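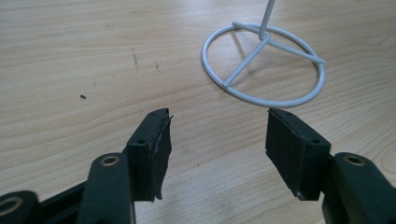
I have a light wood table that I use for meals and for projects, and lately I'm trying to keep less stuff on it. One thing I can't decide about is a white wire stand with a round base. It sits flat on the table and it isn't heavy. My worry is the surface. The wood is pale with wavy grain and a few darker honey-colored streaks, and it shows marks easily, at least under the things I leave in one place for a long time. I bought the table used and I don't know what finish is on it. The seller only said it had been oiled "at some point."

Two things I'd like to know. First, should I put something under the base of the stand, and if so, what? I tried a rubber ring under a planter in July and it left a dull circle that I still haven't gotten out. Second, is there a way to find out what finish I have before I put anything on that circle? I have a bottle of Moffat table oil in the closet and would use it if it's safe.

Posted by pinegrain49
March 2, 2019
517 views

Zilleo Home Help > Furniture > Wood surfaces
3 replies

tansyroot
Use felt under the stand. Don't use rubber or soft vinyl. Some of those bumpers react with the finish over time and you get the kind of dull ring you described.

For a round wire base I wouldn't bother with the small stick-on dots, they slide off thin wire in a week. Get a sheet of plain felt, set the stand on it, trace the base, and cut just inside the line so you don't see it. You don't have to glue it. Lift the stand when you wipe the table and let the felt dry if it gets wet, since damp felt can leave a mark too. Colored felt can bleed, so buy white or undyed.

To check the finish, pick a spot on the underside that was finished the same way as the top. Many tables are bare underneath, in which case use the edge near a leg.

Put one drop of water on it and wait 5 minutes. If the drop beads up and sits there, you probably have a film finish such as varnish or polyurethane, or a fair amount of wax. If it soaks in and the wood goes darker, the surface is bare or the oil is worn out.

If it beads, dab a hidden spot with denatured alcohol on a cotton swab. If the spot gets sticky, it's most likely shellac. If nothing happens, it's probably varnish or poly. Keep the alcohol away from the top and away from any flame.

On an oiled table, clean the ring with a little mineral spirits on a rag, let it dry overnight with the window open, then put on a thin coat of oil and wipe off all the extra. Lay the used rags out flat outside to dry. Oily rags in a pile can catch fire. On poly, leave the oil in the closet. It won't soak in and you'll have a greasy table.

Ultus_Dad
just use a placemat, thats what we do

brownbag_k
I agree with the felt. I disagree a little about going to mineral spirits first. Try a damp cloth with a drop of dish soap, then dry it right away. I had a ring from a lamp foot and half of it was residue that came off with soap.

Also check the bottom of the stand itself. Painted or coated wire can have a rough spot at a weld, and that will scratch pale wood if you slide it. Run a cotton ball along the underside and see if it snags. If it does, a few strokes with a fine nail file takes care of it. I use Finenel felt because the store near me carries it, but any dense felt works.

If the ring is still there after all that, move the stand over it.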